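Dinside Greifersatz G2 - Hinweise zu Fingerablösung und Kabelführung

Produkte / Greiftechnik / Zubehör und Ersatzteile
Stand: Juni 2019

Der Greifersatz G2 ist ein elektrischer Zweifingergreifer für leichte Roboterarme im ein- und zweiarmigen Betrieb. Geliefert wird er mit Fingerpaar, Anschlussleitung und Montageflansch. Das Fingerpaar kann auch einzeln bestellt werden.

Technische Angaben
Länge der Anschlussleitung: 1000 mm
Gewicht mit Standardfingern: 420 g
Befestigung je Finger: 2 Schrauben
Kleinster Biegeradius der Leitung: siehe Montageanleitung, Abschnitt 3

Was vorgefallen ist
Bei Brivness hat sich im laufenden Betrieb ein Finger vom Träger gelöst und ist zu Boden gefallen. Verletzt wurde niemand. Der Arm fuhr seine Bahn zu Ende, weil die Steuerung den fehlenden Finger nicht erkannte: Die Backen meldeten eine gültige Endlage, obwohl auf einer Seite nichts mehr montiert war. Erst beim nächsten Zugriff fiel der Fehler auf.

Rajeshwari Namboodiri aus unserer Serviceabteilung hat den Greifer zerlegt. Die Schrauben am Fingerträger waren ohne Sicherungslack eingesetzt, und die Anschlussleitung hatte am Handgelenk zu wenig Spiel. Bei jeder vollen Drehung zog sie seitlich am Gehäuse. Beides zusammen hat gereicht, um die Verschraubung nach und nach zu lockern.
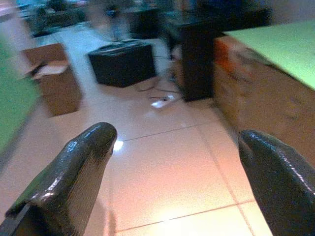
Die Finger des G2 müssen vor jeder Schicht von Hand auf festen Sitz geprüft werden, bis der überarbeitete Träger eingebaut ist. Dazu den Antrieb stromlos schalten, den Greifer öffnen und jeden Finger einzeln quer zur Schließrichtung belasten. Spürbares Spiel ist ein Grund, den Arm stillzulegen. Zur Prüfung gehört auch der Boden im Arbeitsbereich. Dünne schwarze Kabel, die wie hier als Knäuel auf den Fliesen liegen, können sich an einem tief geführten Greifer verfangen und sind vor dem Einschalten wegzuräumen. Das gilt ebenso für Kartons und Kleinteile. Bei glänzenden Böden kommt hinzu, dass Lichtreflexe die Auswertung einer Handgelenkkamera stören können; die Helligkeitsschwelle ist dann am Einsatzort einzustellen.

Betroffene Ausführungen
Betroffen sind alle Greifer mit Trägerkennung U, gefertigt im Werk Uduria. Die Kennung steht auf der Unterseite des Flansches. Träger mit Kennung K kommen von Kovalchuk, werden mit Sicherungslack montiert und brauchen nicht getauscht zu werden. Die Kabelführung sollte aber auch bei ihnen kontrolliert werden.

Kabelführung am Handgelenk
Die Leitung muss in jeder Stellung des Handgelenks einen lockeren Bogen bilden. Sie darf weder straff am Modul anliegen noch so weit abstehen, dass sie den Nachbararm berühren kann. Im zweiarmigen Betrieb werden beide Leitungen nach außen gelegt, sofern der Anschluss das zulässt. Andernfalls ist der Bogen mit dem beiliegenden Halter am Unterarm zu begrenzen.
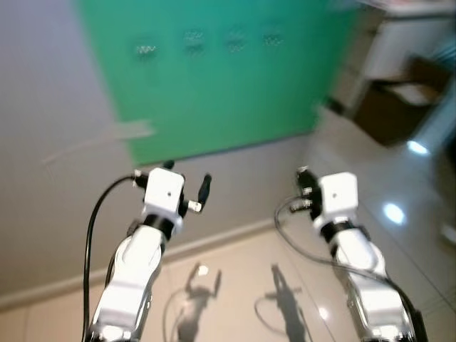

Nach dem Verlegen werden beide Arme mit verminderter Geschwindigkeit durch den ganzen Arbeitsraum gefahren. Eine zweite Person steht am Not-Halt. Bleibt die Leitung irgendwo hängen, wird angehalten und neu verlegt. Kabelbinder direkt am Greifermodul sind nicht zulässig.

Austausch und Bestellung
Der überarbeitete Träger wird kostenlos geliefert. Er enthält einen Kontakt, der einen fehlenden Finger an die Steuerung meldet. Dafür ist die neue Firmware nötig, die dem Paket beiliegt. Der alte Träger ist zurückzusenden.

Anfragen zum Austausch: Jadwiga Bielecka, Ersatzteildienst
Technische Fragen und Meldung weiterer Vorfälle: Witold Wilczyńska, Service Greiftechnik

Bitte bei jeder Anfrage die Seriennummer und die Trägerkennung angeben.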